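About Andamex

Andamex is a small robotics workshop in Harnuvthorpe. We work on robots that help with ordinary jobs around the home, and for most of our short life we've worked on one room: the kitchen. People laugh when we tell them that, but try explaining to a machine how to pick up a plate by its rim! We love this stuff, and we could talk about it all day (visitors tell us we do).

Jordan Marsden started the company with a borrowed bench and a strong dislike of washing up. There are 4 of us now. Akolgo is our name for the whole kitchen project, and Sadance is the software underneath it, the part that works out where the arm should go next and how hard the hand should close. We write all of it ourselves and we rewrite it a lot.

Open days

Twice a year, in March and again in the summer, we open the doors and let people watch. On July 8, 2018 we had 100 visitors through, which is a proper crowd for a place our size, and they went in to the kitchen in small groups so that everybody got a decent view. Moving plates between the sink and the dishwasher was the job we'd chosen to show, with a screen next door giving the robot's own view of things.
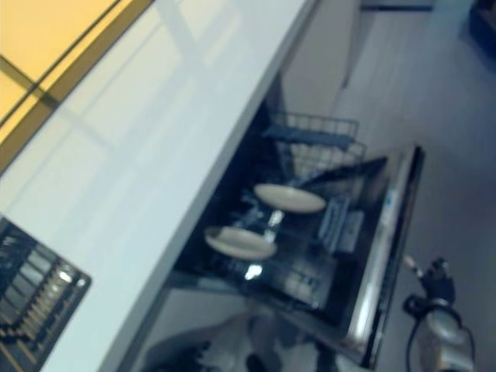
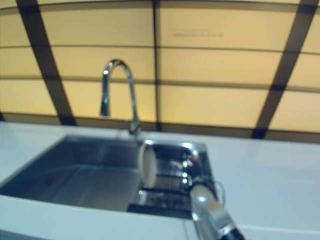
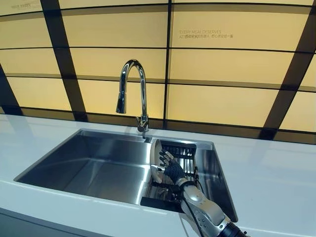
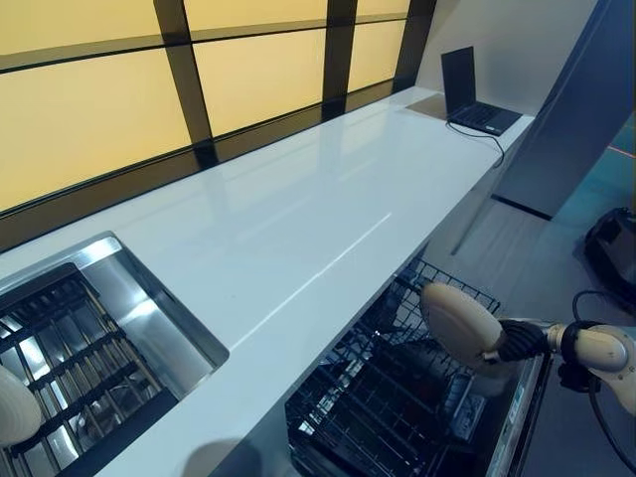 Sink and dishwasher work in the demonstration kitchen. In the third picture the gloved hand has hold of a plate.

The questions were brilliant. Does it know a plate from a saucer? What happens if you move the rack while it isn't looking? One girl wanted to know if it ever gets bored, and her grandad wanted to know what it would make of his roasting tin. We wrote them all down and 3 of them have gone straight on to our list of things to try, roasting tin included.

We run these days because we learn such a lot from them. When you've watched the same arm reach for the same rack for weeks you stop noticing how slow it is, or how odd the elbow looks on the way round. Somebody who has never seen it before will spot both in a minute and say so, very kindly, over a biscuit.

Come and see us

The next open day will go up on our news page once we've settled the date. It's free, children are welcome with an adult, and each visit takes 2 hours including time to chat with whoever wrote the bit you're curious about. Schools and clubs can ask for a visit of their own. Write to Jordan at the workshop and tell us how many you'll be.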